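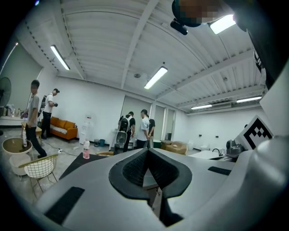

Fabian Lüthi says the big room at Stikanari is the only one in Grenthorpe where he can hold a conversation at one end and not hear it at the other, and I think he's right, although he does have a very carrying voice.

27th May
By Rafferty

Welcome to the Stikanari page of the Grenthorpe rooms gallery! I've been wanting to do this one since January, when I first came up the stairs (39 of them, I was counting by the end) and came out into all that white. White walls, white ceiling, long tube lights overhead and a great stretch of floor with people getting on with things. I grinned like a child.

The big room, looking across towards the far wall. Corrugated ceiling, beams on show, and the round table over on the left.

I do love a ceiling that hasn't been covered up. So many of the places I visit have had flat tiles put in at some point, and you lose all the height and all the lines. At Stikanari the beams cross the ridges of the ceiling and your eye just keeps going along them. The tubes aren't all lined up with each other either — one is off at an angle on the left — and I like it better for that. A small round fitting sits near the middle, and the air conditioner is up high on the right, where it takes up no floor at all.

And the floor is what people come for. Most rooms this size get filled with desks within a month. In this one you can walk about, carry things, turn round with a pack on your back and still have space to let somebody past. A friend from Flumton came along with me on my second visit and said it reminded her of a school hall without the smell of plimsolls, which made me laugh all the way home.

The round table deserves a mention of its own. I've got a thing about round tables in big rooms. A long one tells you where to sit, and people end up in rows. Round ones get used for everything: bags, coats, mugs, a chat on your feet. If I had a room like this I'd have 2 of them and never put them in the same place twice.

A few practical bits, as I always get asked. It's 7 minutes on foot from the bus stop if you go past the bakery, longer if you go in (go in, the cheese scones are lovely). The door at the bottom is heavy and needs a good shove. Mornings are best if you want to have a look at the ceiling properly, and do bring soft shoes, as the stairs ring a bit.

Next up is the old reading room over in Flumton, which has dark panelling, tiny windows and a carpet I have strong feelings about. If you know of another good plain white room with its beams showing, write and tell me — I'll happily get on a bus for it.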